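Tanui says its card albums are selling again. Are they?

Drurnberg hobby firm Tanui says paper is back. In a note to shops this April, it claims 3,492 albums and card holders sold in the region since the new year, and calls that proof that people are tired of keeping everything on a phone.

Maybe. The note doesn't say how many of those were sent to stores and are still on the shelf. It gives no number for last year, either. Rival Zinden puts its own sales at 302 and won't talk about a comeback.

The survey behind the claim looks thin too. It ran for 14 days on Tanui's own website, where visitors were likely to be shopping for an album in the first place. All 4 questions were about how much they liked albums.

Tanui plans to raise prices this summer. That part of the note was easy to follow.
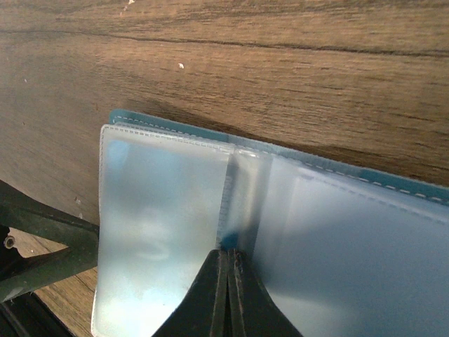 More local business: Drurnberg parking fees go up again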